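Minutes – planning meeting for the June open day, Girkum workshop

Date: 31/12/2024
Chair: Nomvula Dlamini
Also represented: Husmont, Ostden, Ngubane

**1. Last open day**

The visitor sheet shows 371 names. Most people went to the gripper demonstration first and stayed there, so the back half of the workshop was quiet until lunch. Ostden said the talk was too long for families. Agreed to cut it and give more time to the hands-on part.

**2. Gripper demonstration**

Husmont will bring the hand-held grippers again and set up 2 tables. Visitors pick up small items and put them down in a marked spot, then watch the arm do the same job. Ngubane asked for a plain white top on both tables, as patterned cloth was distracting last time.

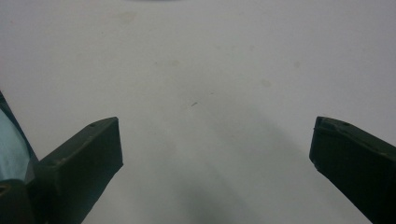 Staff will show the grip once before handing over the tool – no long introduction. Children under ten need an adult with them. The waiting line goes along the window side, and the door to the store stays clear.

Ostden asked if visitors could keep the items they pick up. Not agreed. Nomvula will look at the price of stickers.

**3. Arm demonstration**

Short runs, with a break between them for questions. The barrier stays up during the breaks. Ngubane to supply 2 people who know the stop procedure.

**4. Actions**

- Husmont: send item list and power needs
- Ngubane: names for the arm demonstration
- Ostden: shorter talk, draft to the chair
- Nomvula: stickers, parking signs, new visitor sheet

**5. Other business**

Parking at Girkum was tight last time. Nomvula to ask next door about their lot. Next meeting to be set by email.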